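Cloth and Towels: The Mixed Pile at Trarlow

Gallery posted 2/28/19 by Traian Coman

The Trarlow sorting room takes in cloth from households and passes most of it on. Clothes in good shape go to the rack in the front room. Towels and sheets go to the Văduva kennels, which take them with stains and holes as long as they have been washed. Small pieces are cut up for wiping rags. Straps, belts and buckles go in a drawer of their own, and what is left is baled for Plerkunau.

This page covers the mixed pile, which is everything that did not come to us folded or labeled. Most bags arrive this way. People clear out a closet in an afternoon and put it all in together, shirts with dish towels, a fleece with half a curtain. We do not ask them to change that. Sorting at this end goes faster than explaining our categories at the door.

Red, cream and white

Color is the first thing anyone sees in a heap, and it is a poor way to sort. Two red pieces can be a sweatshirt and a tablecloth. We tried color bins when the room opened and gave them up in March of that year. Now the first question is what the cloth feels like in the hand: thick or thin, fuzzy or slick, stretchy or not.

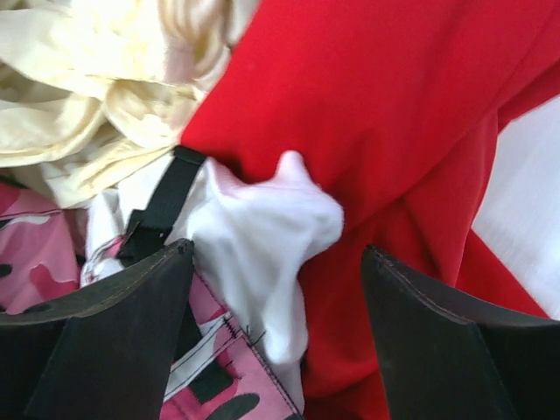 Soft knits and fleece stay on the table until they have been opened out. A folded fleece can look perfect and have a burn mark across the middle. We open it, check the cuffs and the neck if there are any, turn it over and look again. Pilling is fine for the rack if it is light. Heavy pilling goes to the kennels.

Satin and anything that slides is handled on its own. It snags on zippers and on rough fingernails, and it slips off the stack if it is laid on top of other things. We roll it instead of folding it. The rolls stand upright in a shoebox, and there is usually room for one more.

White cotton gets the most use of anything that comes in. If it is plain and soft it becomes rags, cut to the size of a dinner napkin. The rag cutter is an old Palix with a hand wheel, and it will go through eight layers of sheet or two layers of towel before it starts to chew. We sell the rags in bundles of 20. A machine shop down the road takes most of them, and the rest go to people who paint.

Socks do not come through this table. They go in the blue tub by the coat hooks, and somebody matches them up when it rains.

Straps and trim

Webbing turns up in nearly every bag. It comes off backpacks, aprons, dog leads, life vests, luggage and children's things, and a lot of it is stronger than whatever it was attached to. We used to throw it in with the bale. Then Plerkunau sent back a load with a note asking us to keep hardware out of it, and now we check for anything hard before the cloth leaves the table.

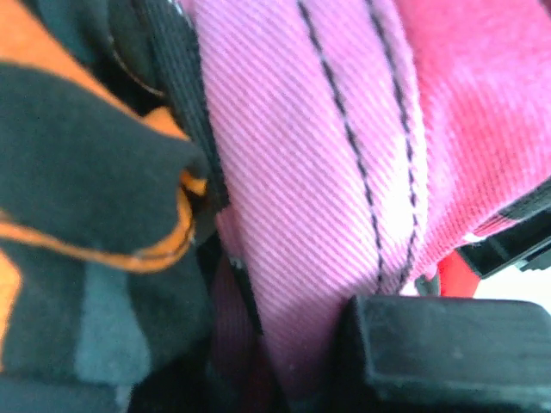 Feel along the whole length of a strap before you put it in the drawer. Fraying usually starts under the buckle or at the end that was heat-sealed. If the stitching is sound, leave it alone. If it is pulling out, unpick it and keep the webbing flat. Bunched webbing holds a crease for months.

Buckles are kept in pairs where both halves are present. A single half is still worth keeping for a while, and the jar for single halves is on the windowsill. Last year we went through the jar and made 70 matches, a good number of them from different bags. Whatever is left unmatched for a year goes in the plastics bin.

Width matters more than color to the people who come in for straps. One-inch webbing goes quickly, and so does the two-inch. The odd widths in between sit in the drawer until somebody needs exactly that. We mark the width on a scrap of masking tape and stick it to the end of the roll. Please put the tape back on if it falls off.

Seam rippers are in the mug. There were four and there are now two, so if you have taken one home by accident we would like it back.

Prints

Printed cloth is the part people disagree over. Camouflage, animal prints, cartoon prints and big florals all sell from the rack, but they sell to different people at different times of year, and it is hard to guess. We hang a few and hold the rest in the cupboard under the stairs. Pieces that have been up for two months come down and others take their place.

Prints on knit fabric crack if they have been through a hot dryer. Pull the cloth gently sideways and look at the ink. Small cracks are all right. If it flakes off on your hand, it goes to rags, printed side and all, though the machine shop prefers plain.

A print with several colors in it can hide a stain very well. Hold it near the window and tip it. Grease shows as a darker patch with a soft edge, and it will still be there after one wash, so those pieces are better off with the kennels.

The pile before sorting

A bag is tipped out all at once. It is tempting to reach in and take the top piece, but tipping shows you how much there is and whether anything is in there that should not be. We have found keys, a library card, a wooden spoon, and one time a full set of cloth napkins still in their box. Dishes and toys come in too, and they go to one side until the cloth is done. Hard things are put on the shelf by the door and kept there for 100 days in case somebody comes back for them.

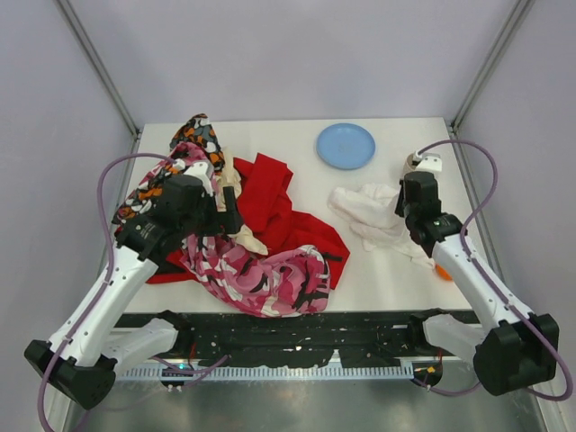
Pink camouflage, red, cream and gray printed cloth in one heap, with a white towel and a light blue plate.

Pull from the edges of the heap and work inward. Things caught underneath come free more easily when the weight on top has been moved, and there is less chance of stretching a neckline. Put each piece down flat, even if only for a second. A crumpled towel and a crumpled T-shirt are easy to mix up at arm's length.

Towels come out of the pile early. They take up the most room and need the least thought. Fold them in thirds lengthwise and then in half, and stack them with the fold facing you. The kennels asked for that and it fits their shelves. Hand towels and bath towels can go in the same stack. Washcloths are cut for rags unless they are new.

After the towels we take out anything large, then the knits, then the slippery things, and whatever is small stays on the table until last. One person can get through a full bag before the kettle boils if there are no surprises in it. Two people at one table is comfortable. Three is too many, and the piles start to drift into each other.

Dropping things off

Bags can be left in the porch at Trarlow while the front room is open. Tie them at the top if it looks like rain. Everything should be clean and dry. We can't take pillows, duvets or carpet, and we don't have space for shoes at the moment.

If you have a sewing box to clear out as well, bring it separately and tell whoever is at the desk. Thread, zippers and elastic go upstairs to the mending group and never pass through this room.

Rags can be bought at the desk by the bundle. Straps are priced by length, and there is a yardstick screwed to the counter for measuring them. Kennel towels are collected when the shelf is full, so please don't take from that stack even if it looks like a lot.

More pictures of the rack and the rag cutter will go up in March. Questions about the gallery can be left at the desk for Traian Coman.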